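Balstead Workshop, Room 16
Notebook entry, October, begun 9.40 a.m.
Entry kept by S. Saengthong; checked by W. Nuchit

1. Purpose of the session

The sorting trays are to be brought into a single arrangement before the Warkska sets are made up. At present each bench follows its own practice, and the sets returned from Kaller last month could not be checked without emptying every tray. It was agreed with Mr Nuchit that the blue tray would be taken as the standard and that the arrangement would be tried on the white table before any change is made to the bench instructions.

The matters to be settled are the direction in which the tray is laid, the place at which the first block is put down, and whether the blocks are to stand or lie flat.

2. Condition of the table and tray

The table was wiped with warm water and a little washing-up liquid. One greyish smudge beyond the upper right corner of the tray remains and will be tried again with the cream cleaner when stock arrives. There is also a small dark dot near the front edge. Neither affects the work, but both are entered so that they are not later reported as fresh damage.

The tray was washed separately and dried with a cloth. The sloped walls collect dust at the foot, where they meet the floor of the tray, and this line should be wiped by hand. The rim was checked for cracks and none were found.

3. First placing

The tray was set in the middle of the table and the dark green block was put in first, standing up, towards the lower left. The previous practice at the Wiriya bench was to begin at the centre and work outwards. Mr Nuchit considers that this wastes space along the walls, and I am inclined to agree. With the first block low and to the left, the remainder of the floor stays open and the next piece may be put down without disturbing the one already there.

Yellow follows green. The yellow piece is brought in from the left side of the table, and should be kept low as it approaches the rim.

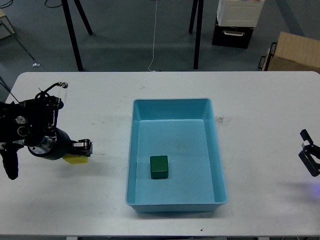
4. Standing or flat

Both positions were tried with the green block. Laid flat, it was steadier when the tray was carried, but it took up more of the floor and was harder to pick out again. Standing, it was easily taken by its sides. It did lean when the tray was lifted at one end, and on the second lift it fell over.

It was therefore decided that blocks shall stand while the tray is on the table and shall be laid flat before the tray is carried to the shelves. This adds a step to the work. Mr Nuchit has asked that the step be written on the bench card in plain terms, as follows: "Lay all blocks flat before lifting the tray."

5. Stock

The store list gives 2,000 blocks for the whole of the Warkska order, of which 1,000 have been received. The second delivery is expected through Kaller. The colours on the delivery note are given by letter only, and I have written to ask which letter stands for the dark green. Until a reply is received, the unopened boxes are to remain on the lower shelf.

6. Matters outstanding

The old bench card at the Wiriya bench is to be withdrawn once the new card has been agreed. Draft with Mr Nuchit.

The depth of the tray against the shelf spacing has not been measured. The shelves may have to be moved up by one peg.

A strip of tape to mark the place of the tray on the table was proposed. I would prefer a pencil line in the first instance, as the last tape left a residue.

Added 3.15 p.m.: cream cleaner not in the afternoon delivery. Reordered.

S.S.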